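Lirdale tabletop set: README and house rules

Last edited 11/27/21

Hi, and thanks for downloading this. I put the Lirdale set together with a lot of help from the people at Golix, and I've been meaning to write the rules down properly ever since May, when I found out that two of us had been labeling the same kind of episode in two different ways (whoops). So this file is half data card and half house rules. If you only want to load the data, skip to the folder notes at the end. If you plan to add to it, please read the whole thing!

What's in it

833 episodes of small pick-and-place jobs on a dark tabletop, with toy food, dishes, trays and odds and ends. Most episodes run around 30 seconds. Each one has the wrist view, the joint log and a one-line instruction written before the arm moves, never after. I'm stubborn about that last bit. If you write the instruction after the fact you end up describing whatever the arm managed to do, and then your success numbers look wonderful and mean nothing.

Rules for setting up

Leave some clutter on the table. My first batch was way too tidy and the policies we trained on it fell apart the minute a second dish showed up. Now I want the target plus a few things that have no part in the job, like the green toy vegetable and the sponge on the pink tray while the peach-like one sits on its saucer.

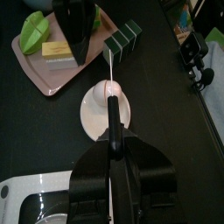

Benoît Leblanc wrote back that clutter is fine by him as long as it gets logged, and that an episode with an unlisted object should be pulled until somebody fixes the list. I grumbled for a day or so and then gave in. The object list is now a required field, and the loader will refuse an episode without one. Use plain names. "Sponge" is great, "cleaning item B" is not, and if you really can't tell what a thing is, write "unknown" and move on.

Rules for moving

Keep the speed at the low setting whenever the fingers are near a dish. Come in from above if you can, and pause before closing. Keep your own hands off the table once the log is running, even if something is about to roll (I know, I know, it's hard). One person runs the arm and that same person holds the stop button, so no handing it over halfway through an episode.

Round things on glossy dishes get their own tag, "round_on_gloss". That covers anything like the egg on the white oval dish, where you've got bright reflections on the rim and a pale object against a pale background. Please tag these even when they go perfectly, so people can hold them out for testing.
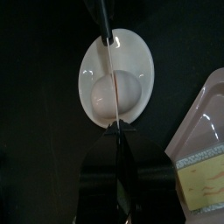
Rules for labeling

Every episode gets "success", "partial" or "fail". Partial means the object was lifted but didn't end up where the instruction said. A drop is a fail even if it lands in the right place by luck, and yes, we argued over that one for ages. Failed episodes stay in the set. Don't trim them and don't quietly redo them under the same number.

If two labelers disagree, keep both labels and set "disputed" to true. I'd much rather have a messy flag than a clean guess.

Folder notes

The Ponis folder is for training and the Gavalas folder is for testing. They're named after the two workstations, and I never got around to changing it. Please don't mix them! Each log is capped at 3000 rows, and anything longer is split into parts that share an episode number. The loader joins them back up by itself.

Known problems

The lighting is dim in a lot of episodes and dark grippers blend into the table, so automatic masks can be pretty bad along the gripper edges. Check them by eye before you rely on them. Also, 8 of the early episodes have no pause before closing. They're marked "old_rules" and I've left them in for comparison.

If you spot something mislabeled, open an issue with the episode number and the field that looks wrong.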